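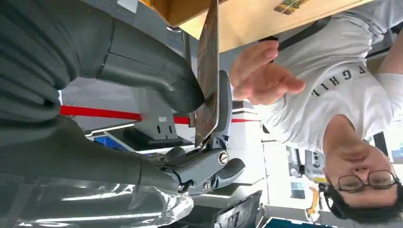 Print this page | E-mail this page

3. Loudness and Vocal Placement in Small-Room Blues Recordings

3.1 Material

The corpus consists of 1,152 excerpts taken from live recordings of blues and blues-rock sets. All recordings were made in two rooms, the Renuvholm and the Latholm, and were supplied as unmastered stereo files from the mixing desk together with a separate vocal channel. Each excerpt lasts 8 seconds and contains at least one complete sung phrase. Excerpts with audience singing, spoken introductions, or audible feedback were removed before sampling.

The two rooms differ in ways that matter for the analysis. The Renuvholm has a low ceiling and a shallow stage, and the drum kit stands directly behind the singer. The Latholm is longer and has heavy curtains on the rear wall. Bleed from the drums into the vocal microphone is therefore higher in the Renuvholm set, and the level measures below were computed after gating the vocal channel at a fixed threshold. The threshold was set separately for each room and was not adjusted between performers.

Songs were grouped by tempo into slow, medium, and fast. Slow songs in a minor key make up the largest group. Repeated performances of the same song by the same singer were kept, as they allow a comparison of phrasing within one performer across different nights. Sunday sets were shorter than the others and usually had no second guitar; they were coded as a separate condition.

3.2 Measures

Three measures were taken from each excerpt. The first is the level of the voice relative to the rest of the band, computed over the sung portion only. The second is onset delay, defined as the distance between the nearest notated beat and the start of the first stressed vowel. Positive values mean that the singer enters behind the beat. The third is the spread of energy above the second formant, used here as a rough stand-in for what listeners tend to call a "big" voice.

Beat positions were marked with Narnow, an annotation tool written for this project, and then corrected by hand against the bass drum. Where the drummer dropped out, as often happens in the last verse of a slow song, the bass line was used. Passages with neither drum nor bass were left unmarked and were excluded from the onset analysis, although they remain in the level analysis.

Listener ratings were collected separately. Listeners heard the excerpts over headphones in random order and rated perceived vocal size on a scale from 1 to 7. Playback level was matched across excerpts, so that a louder recording could not by itself produce a higher rating.

3.3 Results

Perceived vocal size followed the third measure more closely than the first. Singers who were mixed low but had strong upper energy were still rated as large voices, and raising the vocal fader had only a small effect on the ratings. The pattern held in both rooms. It was weaker for the fast songs, where cymbals cover much of the same range and the spread measure becomes less reliable.

Onset delay varied with tempo. In slow songs most singers placed the first stressed vowel behind the beat, and the delay grew toward the end of the verse. In fast songs the delay was small and changed sign from phrase to phrase. Repeated performances showed that a singer's average delay was fairly stable from night to night, while the delay on any single word was not.

The Sunday sets gave longer delays than the full-band sets at the same tempo. Two readings are possible. With one guitar there is less rhythmic filling between the vocal phrases, which may leave the singer more room to hold back. The shorter sets also contain a higher share of closing numbers, and these were sung later in the measure in all conditions. The present data do not separate the two effects.

Figure 2. Mean onset delay by tempo group and room. Bars show the standard error. Unmarked passages are excluded.

3.4 Comparison with the Guerra Set

A smaller group of studio takes, referred to as the Guerra set, was analyzed with the same procedure. Onset delays in the studio were shorter and less varied. Several of these takes were recorded to a click track, and the session notes do not always state which ones. For this reason the Guerra set is used only as a check on the annotation method and does not enter the statistical model in Section 4.

Last updated: July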